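"I wanted the viewer to be a little bored"

Eugeniusz Kaczorowski arrives to our meeting with a paper folder, and he keeps his hand on it during the whole conversation. Inside are the notes from the editing of Ralach, his first full-length documentary, which he filmed in one mountain village over six winters. The film was shown in Gistdale in January, and after the screening the discussion continued in the corridor until the lights were turned off.

I ask him first why he chose a village with one road and one shop. He says that he didn't choose it. "I was going to another place, to make a short film for television about a ski lift. The bus stopped in Ralach and did not go further because of the snow. I slept at the house of the man who repairs the road. In the morning he talked with his wife about firewood, and I thought that this was already better than my ski lift."

The television film was never finished. Kaczorowski returned the advance, borrowed money from his brother-in-law and came back to the village the next winter with a small camera and one sound recordist, Igor Kurek. During the first weeks they almost did not film. They carried wood, they drove the neighbor to the dentist, they sat.

"Igor was angry with me," he says. "He had good microphones and he recorded only the dogs. Later we used those dogs in the film, so he forgave me."

By the end they had 162 hours of material. The finished film lasts 80 minutes, and I was curious about what happened between these two numbers. Here the director opens the folder for the first time. He shows me a page where the scenes are written by hand in one column, and many of them are crossed out, then written again lower on the same page. The scene of the wedding was taken out and put back four times. In the final version it is not there.

"Everybody loved the wedding. My producer loved it, my mother loved it. But after the wedding you could not look at anything quiet. You were waiting for the music to come back. The editor, Boris Todorova, told me this in the first month, and I needed one year to agree with him."

Todorova, whom I called later, remembers it in a softer way. He says the director was stubborn but always listened on the second day. "On the first day he says no. You go home, you have soup, you don't argue. On the second day he comes and asks to see it your way."

Some critics wrote that Ralach is too slow. There is one shot in which an old woman peels potatoes and does not say a word, and at the screening in Gistdale I heard people moving in their chairs. I tell Kaczorowski about it, carefully, and he is not offended.

"I wanted the viewer to be a little bored. A little, not much. When you are bored, you begin to look at the hands, at the window, and you notice that she is listening for somebody. If I cut it shorter, it is a film about potatoes."

He does not like when his work is compared with feature films, although he watches many of them. As a student he worked in the evenings at a small cinema called Costo, where he sold tickets and could enter the hall after the beginning. For this reason, he says, he knows the endings of many films and the beginnings of very few. Maybe that is why Ralach starts in the middle of a conversation, without a title and without a map.

We talk also about the people in the film. They saw it before anybody else, in the school gym, on a sheet. The man who repairs the road asked to remove one sentence about his son, and it was removed. "It was the best sentence," says Kaczorowski. He looks at the folder for a while. "But he has to live there."

Now he is preparing a new film with the producer Wilfredo Padilla. The working title is Kalinowski, and it will be about a family which has repaired accordions for three generations. The shooting has not started yet. The director goes there with a notebook and stays for a few days – without the camera, and without Igor, who said that he will come when there is something to record besides dogs.

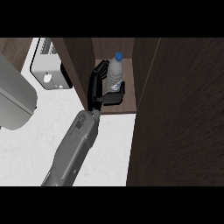

Wojciech Sowa
Contributing writer, film and documentary

Wojciech writes about documentary cinema and the people who edit it. He translates subtitles and is learning, slowly, to watch films without reading them.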